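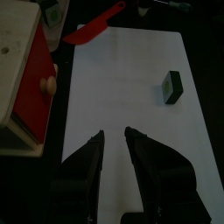

Bundedham, April

The Mamis activity box came into our house by way of my sister-in-law, Štěpánka Zeman, who has no children and excellent taste in things that take up other people's tables. It is a wooden box with a red door, and the door has a round wooden knob. I have now opened and shut that door more often than my own refrigerator.

The knob first, as it's the best part. It sticks out far enough for a small fist to get hold of, and it's smooth all over. Ours has been yanked, chewed and used as a handle for dragging the whole business across the floor, and it hasn't loosened. The red has held up too, apart from one nick at the bottom that I blame on a spoon.

The top is pale wood with a little round hole in it. The hole is too small for the blocks. My son has tested this at length and disagrees with the result. Raisins fit. So does a house key, it pains me to report.

As for the blocks, we use a small dark cube with a pale green circle on the side, and the game is that it goes in, the door closes, the door opens, and everyone is amazed. He's two. The amazement is good for 14 minutes, which in this house is a feature film.

My complaints: the box cost 57 dollars, and for that I'd like a door that closes with a click instead of drifting open whenever a truck goes by. It also slides on a polished table. And the instruction leaflet talks about "spatial confidence" for a full page before mentioning that you should wipe the thing with a damp cloth.

We set a white board down as a play surface, mostly to save the dark tabletop, and it picks up every smudge going. Get a gray one.

Four stars. Iman Ouazzani next door has asked to borrow it, and she can keep it until June.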